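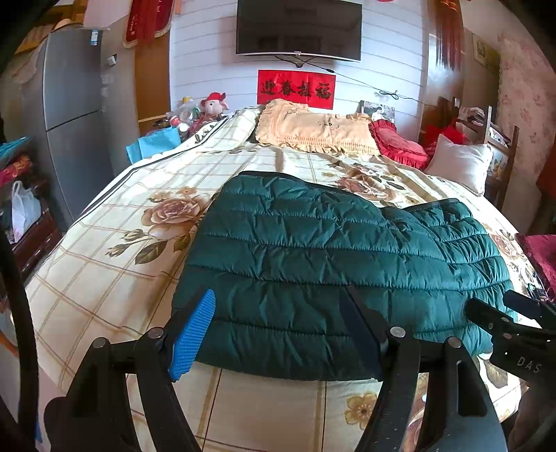 Last revised 6 July 2026. Covers down and synthetic-fill jackets, vests, doonas and sleeping bags washed in a domestic front loader. Top loaders with a central agitator are excluded because the agitator can tear baffle walls.

## What you need

- Front loader with a delicates cycle and an adjustable spin
- Tumble dryer with a low-heat setting, or a laundromat dryer for doonas
- Down wash or a plain liquid soap without softener (I use Cindus liquid, unscented)
- Clean tennis balls or wool dryer balls
- Kitchen or luggage scales that read to the gram
- Soft nailbrush
- Cotton storage bag, larger than the item

Powder detergent leaves residue in the fill and is hard to rinse out. Fabric softener coats down clusters and stops them opening. If the machine has been run with softener, pull the drawer out, scrub it, and run an empty hot cycle first.

## Before washing

Read the care label. Some items with leather trim or bonded seams are dry clean only and fall outside this page.

Weigh the item dry and write the figure down. This is the only reliable way of telling when the drying stage is finished. Weigh after the item has been indoors overnight, since fill picks up moisture from the air.

Empty the pockets. Close all zips and press studs, undo any hook-and-loop tabs and then fasten them to themselves, and slacken drawcords. Detach the hood if it comes off.

Check seams and baffles for open stitching. A small hole in the face fabric can be closed with adhesive repair tape; round the corners of the patch so they don't lift. Torn stitching needs to be sewn before the item goes anywhere near water. Use a fine needle and the existing holes where possible.

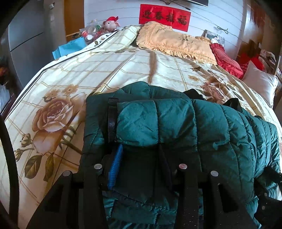
*Dark teal quilted jacket on the bed, with the webbing loop at the rolled edge.*

Collars, cuffs and the top edge of a doona hold skin oil, and a delicates cycle will not shift it. Dilute the wash one part to four with lukewarm water and work it in with the nailbrush, following the direction of the stitching. Leave it for 10 minutes. Do not let it dry on the fabric.

## Washing

1. Load one item only. A queen doona needs a large-capacity drum; if it has to be forced in, take it to a laundromat.
2. Set delicates at 30 °C, or lower if the label says so.
3. Dose the wash according to the bottle. Excess soap costs extra rinses.
4. Set the spin to low.
5. When the cycle ends, run a second rinse with no product in the drawer.
6. Press a handful of the wet fabric over a white bowl. If the water foams, rinse again.
7. Run one more spin at low speed.

Lift the item out with both arms underneath it. Wet down is heavy, and holding a jacket by the shoulders puts the whole load on the upper baffles. Carry it to the dryer in a tub.

Tank water in Cullungate is soft and suds heavily, so I use half the bottle dose and still allow for the extra rinse. Town supply at Rultham is harder and takes the full amount. Tuncay Demirtaş, who ran the hire desk at Akyol Outdoor for many winters, put every returned sleeping bag through two rinses regardless of the water, and I have found no reason to do less.

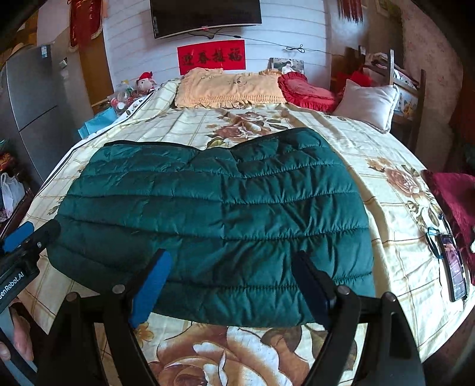
**Can I line-dry a down jacket and skip the dryer?**

It is possible in warm, dry weather, but it can take several days and the clumps must be broken up by hand every few hours. In a southern winter the fill is likely to smell before it dries. Use a dryer where there is one.

## Drying

Set the dryer to low. High heat can melt light nylon and makes down brittle. Add the balls and run the dryer in short blocks, taking the item out between blocks to pull apart any lumps with your fingers. Turn jackets inside out for every second block.

My own blocks are 17 minutes, the shortest timed setting on the machine. Anything up to half an hour is fine.

The shell will feel dry long before the fill does. Go by weight. As a worked case, a doona with a dry starting weight of 1,957 g came off the third-last block at 2,197 g. The cover felt dry all over, but there were still 240 g of water in it. Stop when the reading returns to the starting weight and stays there for two consecutive blocks. A final figure slightly under the starting weight is normal where oil and dirt have been removed.

Hang jackets on a wide hanger, or spread doonas over a rack, in a ventilated room overnight before putting them away.

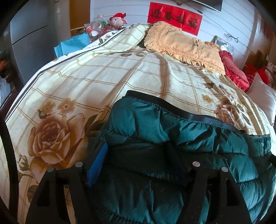
## Storage

Do not use the stuff sack or a vacuum bag for anything longer than a trip. Compressed fill loses loft, and some of that loss is permanent.

Fold loosely along existing seams and place in the cotton bag. An old pillowcase suits a jacket, and a doona cover suits a sleeping bag. Store off the floor and away from external walls, which sweat in winter. Cedar blocks deter moths from wool linings but do nothing for damp.

Items put away in spring should be taken out and shaken once during summer.

## Restoring water repellency

Test with a teaspoon of water on the shoulder. If it beads, leave the finish alone. If it spreads and darkens the fabric, first try one low-heat block in the dryer, which often revives the existing treatment. Failing that, use a spray-on product on the damp outer shell after washing, wipe off the excess with a cloth, and dry as above. Wash-in treatments also coat the lining, so keep them for unlined shells.

I do the household's rain shells in August, on a separate day from the doonas, with the drawer rinsed out between jobs.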